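4. Data and method

4.1 Price series

The analysis uses closing prices for gold and silver, quoted in US dollars per troy ounce, together with a trade-weighted index of the dollar. The metal prices come from the Clirbridge end-of-day file and the dollar index from Kunance. Both sources stamp their closing values at 5 p.m. New York time, so no adjustment for time zones was needed. Where one source had a price and the other did not, usually because of a public holiday, the whole day was dropped. Filling the gap with the previous close would have added false zero returns and made the link between the two series look weaker than it is.

After cleaning, the sample holds 1000 trading days. Returns are daily changes in the natural logarithm of the closing price. No returns were trimmed. The largest single-day falls in silver are more than six times its average daily move, and these days turn out to matter for the results in Section 5, so we preferred to keep them and report the main estimates with and without them.

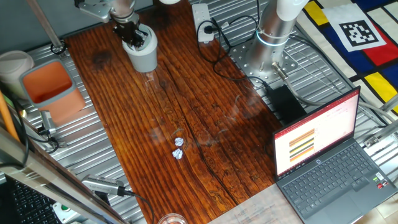

Figure 3.

4.2 Defining a run of losses

Market reports often describe a metal as having fallen for three, four or five sessions in a row, and treat the length of the run as information in itself. To test this we need a fixed definition. A losing run starts on the first day with a negative return and ends on the first day with a return of zero or above. The length is the number of negative days. A run that was already under way on the first day of the sample is left out, as its true length is unknown.

On this definition gold shows 244 losing runs. Most are of one or two days. Runs of four days or more make up a small share of the total but account for a large part of the press coverage, which tends to begin on the third or fourth day.

We also tried a looser definition, in which a rise of less than a tenth of a per cent does not end the run. It gives fewer and longer runs. The estimates in Table 4 change little under the looser rule, and the rest of the paper uses the strict one.

4.3 The role of the dollar

Gold is priced in dollars, so part of any fall in its price may simply be a rise in the currency. We separate the two by regressing the daily gold return on the same-day return of the dollar index over a moving window of 30 trading days. The residual is called the own-metal return. A day is counted as dollar-led when the fitted part of the return is larger in size than the residual and has the same sign as the gold return itself.

The window length is a compromise. A shorter window follows changes in the relationship more closely but gives noisy slopes, and in several months the slope changed sign from one week to the next. A longer window gives steadier slopes but is slow to respond after central bank meetings. The December meetings in the sample are the clearest case: the slope roughly doubled within a few days, and the longer window took until late January to show it.

4.4 Simulation

If daily returns were independent, runs of losses would still occur by chance. To find out how many to expect, we shuffled the order of the gold returns 1000 times, counted the runs in each shuffled series and compared the counts with those in the real one. Shuffling keeps the distribution of returns, including the extreme days, and removes only their order. It also removes the clustering of volatile days, so as a check we repeated the exercise by shuffling blocks of ten days.

The observed number of runs of four days or more lies inside the central range of the simulated counts under both schemes. Longer runs are too few for a firm statement. For silver the observed count is slightly above the centre of the simulated range, but again not far enough to reject the hypothesis of independence at the usual levels.

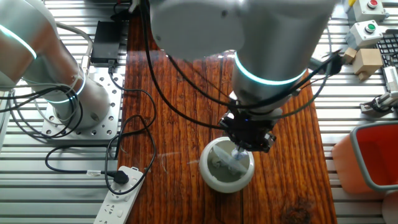 Figure 4.

Bognár objects that a test of this kind looks only at the sign of the return and throws away its size, and that a trader who has lost money on four small falls is in a different position from one who has lost it on four large ones. The point is fair. In the Grurkville working paper the same author suggests weighting each run by its total loss. We applied that weighting to our gold series and report the outcome in Section 5.3. The weighted statistic is higher than the unweighted one, but most of the gap closes once the block scheme is used, which suggests that it reflects clustered volatility more than any tendency of losses to follow losses.

4.5 Limits

Closing prices hide what happens within the day. Gold can trade well below its previous close for most of the session and finish unchanged, and such a day ends a losing run under our rule. High and low prices were available for gold but not for silver in the early part of the sample, so we have not used them here. Nor do we take account of trading costs.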